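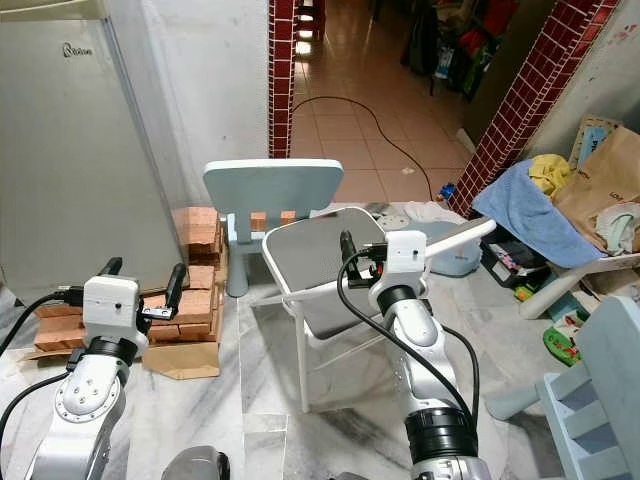
From: Inês Lobo
To: Cuseck residents list
Date: 8 Jan 2026
Subject: Re: [cuseck] Clearing the ground floor room

Hi all,

Replies to Impi's points are below hers.

Impi Niskanen wrote:
> I'd like the ground floor room usable again by June. Can people
> say what is theirs? I mean the bricks, the fridge, the chairs and
> the clothes and bags along the corridor.

The bricks are left over from the garden edging. Please leave them on the cardboard so they don't mark the floor. Unit 121 has asked for them and will bring a trolley.

The white folding chair belongs to the building and stays. The little blue kids' chair is from 338, who have no more use for it. First to reply gets it.

> Does the fridge stay where it is?

Yes, against the wall for now. I haven't had a quote back from Jugah for moving it.

> And the corridor?

The clothes and bags are for the donation run. If you've put something there by mistake, take it back this week. Please don't add any more. I'd also like the black cord taken up off the tiles, as it crosses right where people walk. Whoever is using it, let me know and we'll find another outlet.

The blue towel and the yellow cloth can go home with their owner. I'll put them in the laundry at 202 otherwise.

Inês

_______________________________________________
cuseck mailing list
To unsubscribe, reply with "remove" in the subject line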